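# Grarness Hand-Held Gripper Kit: Evaluation Data Card

Stokora evaluated the Grarness kit as a paired, hand-held system for recording manipulation tasks on a tabletop. The set of recordings made during the evaluation is released under the name Drurkov. Both the kit and the set are described in this card.

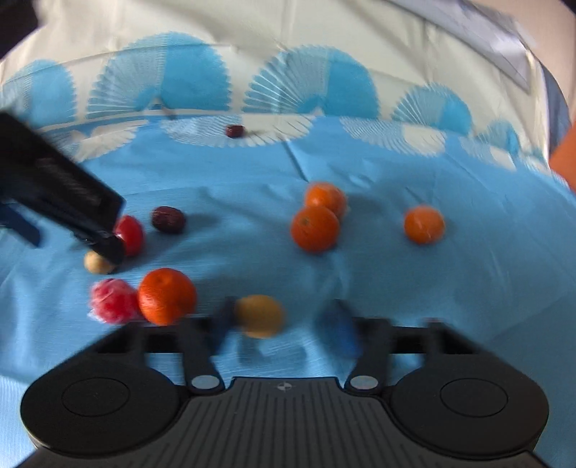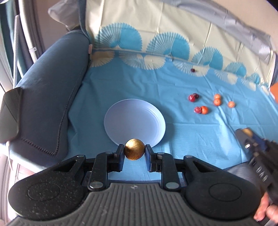 Small-item sorting on blue cloth with a fan print, seen from the camera on one of the two grippers.

## Summary

- Product under review: Grarness, two-gripper configuration
- Supplier: Van Acker
- Reviewing body: Stokora
- Review lead: Willy Aerts
- Recordings collected: 955
- Recordings released: 939
- Task types: 13
- Release date: 12 February 2021

## What the kit contains

The kit is supplied as two hand-held grippers, each with its own camera, a charging base and a carrying case. The fingers are closed by the operator's own grip. The finger pads are replaceable and are sold separately in packs. The supplier also provides a short printed guide and the software used to transfer recordings to a computer.

The kit does not include a robot arm. Institutions that intend to train an arm on the recordings must obtain a matching end tool and should confirm the mounting pattern with the supplier before placing an order.

## How the recordings were made

Operators worked in furnished rooms and used household surfaces. Lighting was left as found. Each operator received 36 minutes of instruction and practice, after which recording began. Operators were asked to work at their normal speed and to use either hand or both.

The sorting task uses fruit and other small round items. The operator grasps an item, moves it across the cloth and releases it at a chosen spot or on a plate. Items differ in size, finish and firmness, and operators were told to close the fingers only as far as needed.

The 16 recordings that were not released had incomplete camera files. No recording was removed on account of a dropped item or a failed grasp. Such cases carry the label "incomplete" in the index file.

## Findings of the review

1. Grip. Small round items were held securely when approached from directly above. Smooth items slipped more often when the fingers met them off center.
2. View. The camera keeps the fingers and the area ahead of them in sight. Fast movement produces blur at the fingertips and on the second gripper. Users who need sharp images of the moment of contact should instruct operators to slow down.
3. Two-handed work. The housings are wide. When both grippers reach for neighboring items, they can touch, and operators learned to take turns in crowded areas.
4. Comfort. Operators reported tired wrists in long sessions. The reviewers recommend regular breaks.
5. Cleaning. The pads wipe clean easily. Dust collects on the housings and should be removed before each session.

## Permitted use

The set may be used for research and teaching. Commercial use requires written permission from Stokora. Operators gave consent for their hands and voices to be recorded; audio has been removed from the released files. Users may not attempt to identify any operator.

## Known limits

The set covers light objects on flat, level surfaces. It contains no liquids, no sharp tools and no outdoor work. Results should not be taken as evidence of how the kit performs in a factory or warehouse.

A revision of the index file is planned for March. File names will remain the same.

Contact: Willy Aerts, Stokora | © 2021 Stokora. All rights reserved. | Back to top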